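Section 4. Packing Table: Set-Up and Carton Preparation

4.1 Scope

This section covers laying the table mat, marking the carton position, opening and folding the carton, and clearing the table at the end of a run. It applies to the Stistlow folding table and to any flat table of similar size. Filling and sealing are covered in Section 5.

The instructions assume one person working from the long side of the table. If two people work at the same table, each must have a separate mat and a separate position mark.

4.2 Items required

Table mat, green (Pleltorano or equivalent)
Yellow marking tape
Spring clips, metal
Cartons, plain, with hand holes
Lint roller or soft brush
Damp cloth
Steel rule, 300 mm

Do not use printed cartons for this procedure. Print on the side walls makes it harder to check the orientation of the flaps.

4.3 Laying the mat

1. Clear the table and wipe it with the damp cloth. Let the surface dry before going to step 2.

2. Unroll the mat with the hemmed side down. Pull it from the center toward the corners.

3. Line up the near edge of the mat with the near edge of the table. The far edge may hang over slightly.

4. Fit the clips along the far edge, then at the far corners. Do not fit clips along the near edge, where they catch on sleeves and on carton flaps.

5. Press out large wrinkles by hand. Shallow wrinkles do not affect the procedure and may be left.

Note: A mat that has been stored folded will keep its creases for several days. Do not iron it. Store mats rolled.

4.4 Marking the carton position

1. Measure 98 mm from the near edge of the mat and make a light pencil mark on the center line.

2. Lay four strips of yellow tape to form a small square, using the pencil mark as the middle of the near side. The square is a reference point for placing the carton. It is smaller than the carton base.

3. Rub the tape down with the back of the steel rule. Corners that lift will collect lint.

4. Brush the area around the square. Remove white flecks and paper dust before placing a carton. 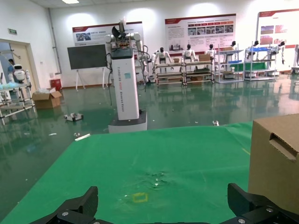
5. Check the square from the working position. If you have to lean forward to see all four sides, remove the tape and move the square toward the near edge.

Caution: Do not scrape old tape off the mat with a blade. Peel it back slowly at a low angle. Adhesive left on the fabric can be lifted with a fresh piece of the same tape, pressed down and pulled away. Scuffs in the fabric are permanent but do not require the mat to be replaced.

Replace the mat when it has a hole, when the hem has come undone on more than one side, or when the tape will no longer hold for a full run.

4.5 Opening the carton

Cartons are supplied flat in bundles of 13. Cut the bundle strap away from the body and discard it before lifting the first carton.

1. Inspect the carton. Reject it if a wall is crushed or if a crease has torn through both faces of the board. A tear confined to the edge of a flap is acceptable.

2. Square the carton by pushing on two opposite corners. Work the creases once in each direction.

3. Close the bottom and press it flat against the table from the inside.

4. Fold the rear lid panel back, away from you, until it lies on the mat. Hold it down for a moment so that the crease relaxes.

5. Fold the side flaps outward. Keep your fingers clear of the hand holes while bending the board. The board is weakest at this point and may split if it is gripped through the opening.

6. Place the carton by reference to the yellow square. The square may be used beside the carton or beneath it, but use the same arrangement for the whole run.

7. Look into the carton from above. The bottom must be flat and free of loose board, tape and dust.

Note: The rear panel must rest on the mat without being held. If it springs up, repeat step 4. Do not weight the panel with tools or with another carton.
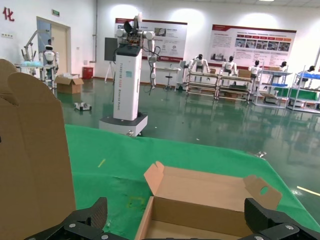 Lejla Georgiev
Technical Writer, Packing and Workspace Guides

4.6 Working with the carton open

Keep the opening clear on both sides. Items waiting to be packed go to the left or right of the carton and never on the folded rear panel. Weight on the panel pulls the carton back and shifts it from its position.

If the carton moves during filling, stop and return it to its position before continuing. Lift it by the side walls. Dragging a loaded carton across the mat will wrinkle the fabric and may pull the clips off the far edge.

Caution: Corrugated board has sharp edges where it has been die-cut. Wear thin gloves if you handle more than one bundle in a session.

4.7 Floor area

Keep the floor next to the table free of packing debris. Scraps of board and white filler are slippery on a coated floor. Sweep at the end of each run and again before moving the table. Do not place empty cartons across floor tape.

4.8 Clearing the table

1. Remove the carton.

2. Brush the mat toward the near edge and collect the debris in a tray.

3. Check the yellow tape. Replace any strip that has lifted or torn.

4. Leave the clips in place if the table will be used again the same day. Otherwise remove them, roll the mat and store it with the Bulent tape dispenser.

5. Flatten empty cartons by reversing the steps in 4.5. A carton may be reused up to 4 times. Mark each use in pencil on the inside of the rear panel.

Section 5 begins with the carton open and in position, as left at the end of 4.5.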